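Skitola Canvassing App Review: Fine at the Door, Weak at the Desk
By Jhun Calimlim
2021-09-30

Skitola is a door-knocking app for small campaigns, made by Troneo. It holds a voter list, cuts it into walking routes, and lets each canvasser record answers on a phone. I used it for a city council race in Wasley, in the third ward, where I was the field organizer. I paid the regular price and have no connection with the company.

Our campaign was small. We had one candidate, one paid staffer (me) and a changing group of people who knocked on doors after work. Before Skitola we used printed walk sheets and a spreadsheet. The walk sheets worked, but the data entry took me most of a night each week, and I could not always read what people had written. A lot of 2s looked like 7s, and on a five-point support scale at least the 7s were easy to spot.

Setup

The county gives out its voter file as a plain text file with a lot of columns. Skitola asks you to match each column to one of its own fields. This took me two tries. On the first one the apartment numbers landed in the street name field, so every unit on Minhas Avenue showed up as a separate street. The second import was correct. There is an undo button for imports, but it only works until you cut your first route, and the help page doesn't mention it.

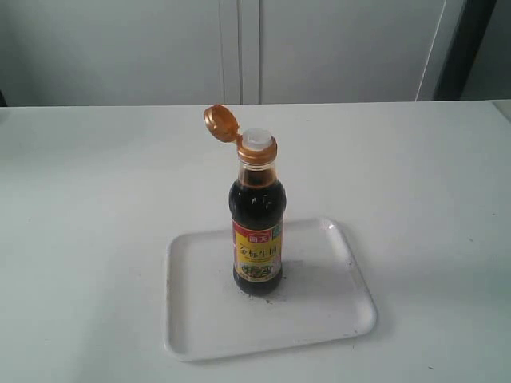
A bottle of soy sauce with its cap open, on a white tray.

Once the file is in, you draw shapes on a map to make routes. You can set a target number of doors per route and the app will split an area for you. The automatic split is decent on a street grid. In the older part of the ward, where there are dead ends and a creek, it made routes that sent people back and forth over the same bridge. I drew those by hand.

The free plan allows 500 voter records, enough to look around but too few for a ward. The paid plan was $122 a month for us. That covered unlimited canvassers, and I think it's a fair price for a campaign that knocks on doors every week. If you only plan one or two weekends of canvassing, stay with paper.

At the door

The phone side is the best part of Skitola. The canvasser opens a route, sees the next address, and taps a name. The screen shows age, party registration and whether the person voted in the last three local elections. Under that are the survey questions, as large buttons. Most people learned it on the sidewalk before their first door.

You can write your own script and questions. We had four: support for our candidate, top issue, yard sign, and how the person planned to vote. I would keep it at four. We tried seven in February and people stopped reading the last three out loud. 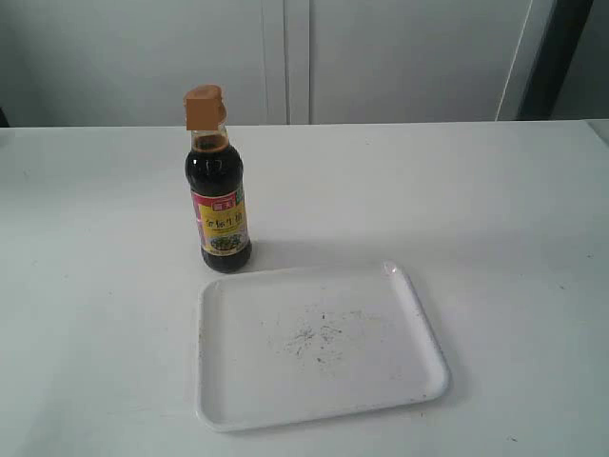 The "top issue" question gave us the most useful information of the whole campaign. We had planned our first mailer on the downtown parking plan. The answers kept coming back to the sewer rates and the closed branch library, so we changed it. Paper sheets would have told us the same thing, just a couple of weeks later.

Offline mode mostly works. Routes are saved to the phone when you open them, and answers upload when the signal returns. You do have to open the route while you have a signal. Two of our people drove out to the north end, opened the app there, and got an empty list. Troneo should put a download button on the main screen.

Battery use is high. The app checks your location all the time, even when the map is closed, and an older phone will not last a full afternoon. Turning off location in the phone settings fixes this and costs you nothing except the blue dot. Bring a charger anyway.

Notes are limited to 154 characters. That sounds strict, but I came to like it. With the spreadsheet I used to get whole paragraphs about a neighbor's fence.

Reports and exports

This is where my complaints are. The main report shows doors attempted, doors answered and support totals. You can view it by route or by canvasser, and you can't view it by precinct. In a city where turnout is reported by precinct, that is a serious gap. I exported the data every week and made my own tables, so part of the work I was trying to get rid of came back.

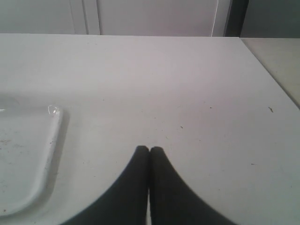
The export also drops anyone marked as moved. Those records stay in the app but are missing from the file, with no message. I found this out when my totals were short by 171 people and I spent an evening looking for a mistake of my own. Support confirmed that it works this way on purpose. They were polite and answered the next day, and they said a setting for it was planned. It hadn't appeared by the time our race ended.

Another problem is the contact history. If two canvassers reach the same voter on different dates, the report only counts the later answer. You can see both on the voter's page. For a close race you want to know who moved from undecided to opposed, and you have to look that up one name at a time.

Permissions

There are three account levels: owner, captain and walker. Walkers see only the routes assigned to them. Captains see everything, including phone numbers, and can export the full file. I'd like a level between the two. Yuto Honda ran our canvasses on the east side and only needed to hand out routes, but the only way to let him do that was to give him the whole ward. I trusted him with it. On a bigger campaign I might not be able to say that about every captain.

When someone leaves the campaign you can shut off the account in two taps, and the saved routes are cleared from the phone the next time it connects. 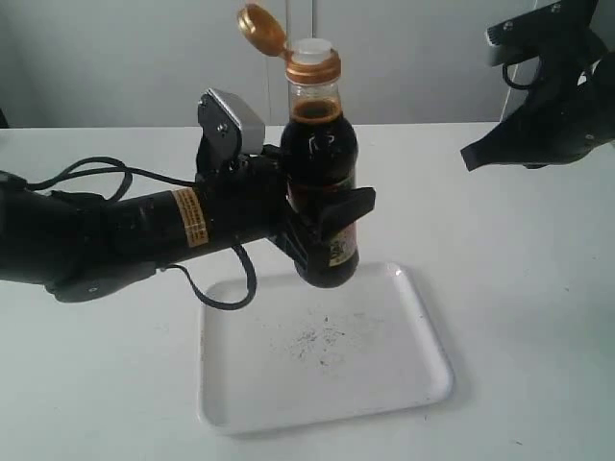 Who should buy it

A council or school board campaign with one organizer and regular canvass days will get its money's worth. A legislative campaign should look for something with precinct reports and better contact history. If your state party already gives you access to a voter database, use that first, even if the phone app is uglier, and see whether it covers what you need.

Good: fast to learn, clear door screen, custom questions, works without a signal once the route is open.
Bad: no precinct report, moved voters missing from exports, heavy on the battery, account levels too broad.

Rating: 3.5 out of 5. I would use it again for a race this size, and I would do a test export in the first week.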